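Handout 4: Gauge, swatching and sizing a plain jumper

Nanthorpe evening knitting course, spring term. Bring this sheet with you in March, along with your washed swatch and a tape measure.

You need the Vener pattern sheet from Handout 3 beside you for the second half.
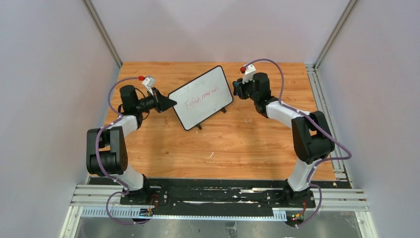
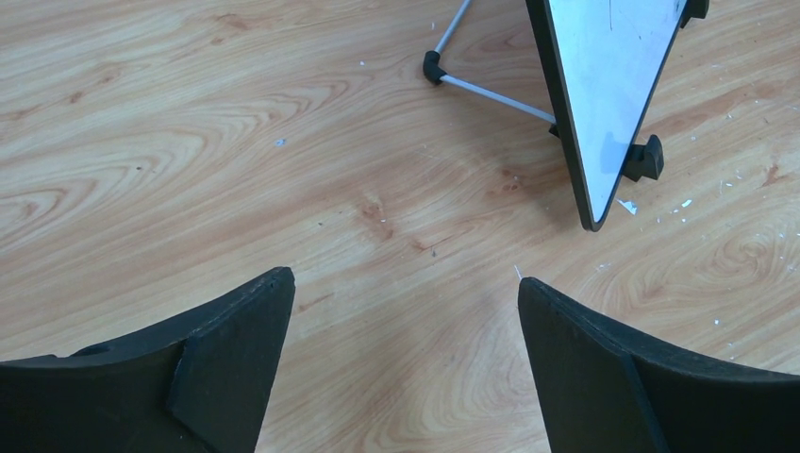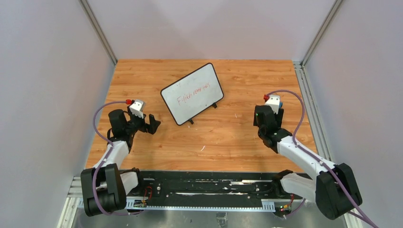
**1. What gauge is**

Gauge (or tension) is the number of stitches and rows you get over a fixed width and height of knitting. Patterns in this country usually give it over 10 cm. It depends on the yarn, the needles and your own hands, so two people using the same wool and the same needle size will often get different figures.

The Vener jumper is written for 20 stitches and 30 rows to 10 cm in stocking stitch, using Gultovano double knitting wool on 4 mm needles.

**2. Making the swatch**

- Cast on 30 stitches. A swatch of exactly 20 is too narrow, as the edge stitches curl and can't be measured.
- Work four rows of garter stitch, then stocking stitch with two garter stitches at each side, until the piece is 14 cm tall. Finish with four rows of garter stitch.
- Cast off loosely.
- Wash it the way you will wash the jumper, and dry it flat. Don't pin it out hard.

Use the same needles you plan to use for the garment. Metal and bamboo in the same size can give different results. If you intend to knit the body in the round, swatch in the round — many people purl more loosely than they knit.

**3. Measuring**

Lay the swatch on a flat surface. Put a pin in the middle section, measure 10 cm across, and put in a second pin. Count the stitches between the pins, including half stitches. Do the same for rows. Take the count in two places and use the average.

Too many stitches: go up a needle size. Too few: go down. Swatch again each time.

**4. Why half a stitch matters**

Stitches divided by stitches per cm gives the width.

At 20 stitches to 10 cm, a front of 100 stitches is 50 cm wide. At 21 stitches to 10 cm the same front is 47.6 cm. Over front and back together you have lost nearly 5 cm, enough to drop a whole size.

Row gauge is less of a worry in the body, where you can knit to a length. It does matter for raglan shaping and sleeve increases.

**5. Changing yarn**

Usuga is a cotton blend and several of you have asked about it. It can be knitted to the same stitch gauge but the fabric is heavier and drops in wear. Take 2 cm off the body length, and hang the swatch from a peg overnight before you measure it.

**For next time**

1. Finish and wash one swatch. Label it with yarn and needle size.
2. Work out your cast-on for a back 40 cm wide, using your own gauge.
3. Read the sleeve section of the Vener sheet as far as the underarm.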